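Koltbridge Cricket Coaching Course
Unit 4: Selecting a side and working with selectors
Handout to accompany the evening session

Read this before the session and bring it with you. The scoring exercise at the end is done in pairs.

1. Who picks the team

Arrangements differ a great deal between clubs. In some the captain picks the side alone and tells the players on Thursday night. In others there is a panel, usually the captain, the coach and one person who no longer plays. At county age-group level the coach often has a voice but no vote.

Whatever the arrangement, write it down before the season starts. Most of the selection rows we hear about on this course come from a club where two people each thought they had the final say.

For the purposes of this unit we use the Ostell model, which has a panel of four: a chair, the captain, the coach and a selector from outside the first team. The chair has a casting vote and uses it only after a second discussion. The captain may not be overruled on the wicketkeeper or on the choice of opening bowlers. Everything else is open.

2. What the panel needs in front of it

Bring the following to every meeting:

Availability list, closed the night before
Scorecards for the last four matches, in all elevens
Bowling workloads, including nets
Notes from anyone who watched the second eleven
Pitch report, if the ground staff have given one

Workload is the item most often missing. A young fast bowler may have bowled for school on Wednesday and for an age-group side on Friday, and the club will know about neither unless somebody asks. Ask the player and ask the parent. Add the two figures to your own and look at the week as a whole.

3. Averages and their limits

A batting average is runs divided by dismissals. It is not runs divided by innings, and students lose marks for this every year.

Worked case. A middle-order batter in the Panasiuk League scores 431 runs in a season and is dismissed 10 times, with three not outs. The average is 43.1. Divided by innings it would be 33.15, and the player would look a good deal more ordinary than the record says.

Now consider where the runs came from. Suppose half of them were made in two innings against the bottom side on a small ground. The average is still 43.1. It has told you nothing about how the batter copes with a new ball under cloud, and if that is the job you have in mind you need a different source of information. Go and watch, or read the notes of someone who did.

The same caution applies to season totals. A batter who passes 1000 runs has had a good year by any standard, but has also batted often. Check the number of innings before comparing two players on totals.

Bowling averages have a further difficulty. In one-day cricket the last overs bring cheap wickets and expensive runs together, so the bowler who is trusted at the end can look worse on economy than the bowler who is hidden in the middle. Split the figures by phase if your scorer is able to.

4. Form and class

Panels tend to give too much weight to the last innings. A duck on Saturday is fresh in the mind when the panel sits on Tuesday. We suggest looking at no fewer than four innings before dropping a batter for form, unless there is an injury or a plain technical fault that the player has agreed to go away and work on.

With bowlers, wickets come and go more freely. Look at how often the bat was beaten, how many bad balls there were in an over, and whether the captain kept the bowler on. 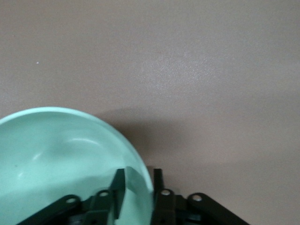
King-fai Tsao objects that four innings is a luxury in a short season. His side played so few league matches last year that four innings would have taken a batter past the halfway point, and he would sooner drop a player after two and give a reserve a proper run. Yuk-lan Yu's answer is that a reserve brought in on those terms knows he will get two innings as well, and bats accordingly.

Both positions can be defended in the written paper. Say which length of season you have in mind and keep to it.

5. Balance of the side

Start with the bowling. Work out how many overs have to be covered and who will bowl them, then allow for one bowler having a bad day. In most club limited-overs cricket this means six people who can bowl, at least one of them a batter who bowls a little.

Next, the wicketkeeper. Pick the best one. A dropped catch off the opening batter can cost more than the runs a weaker keeper adds at number eight.

Then fill the batting. Mixed left and right pairs are useful but are not a reason to leave out a better player.

Last, look at the fielding. Do you have two safe catchers for the slips and somebody quick for the boundary at both ends?

6. Telling the players

The coach or captain speaks to each player who has been left out, before the team is posted. Keep it short. Give the reason the panel gave and say what the player can do next. Do not say how individual members voted, and do not blame a member who is not in the room.

A player aged under 18 is told with a parent aware of the conversation.

If the player disagrees, listen and write down anything new, such as an injury the panel had not heard of. The decision is not reopened on the phone.

7. Exercise

Using the Faltuvel squad sheet given out in the session, pick eleven players and a twelfth for a limited-overs match on a slow, dry pitch. Each choice is marked on selection and on the reason given, for a total of 32 marks. Pairs who disagree should record both views and state how the matter was settled.

Reading for next time: Unit 5, Captaincy and field settings, sections 1 to 3.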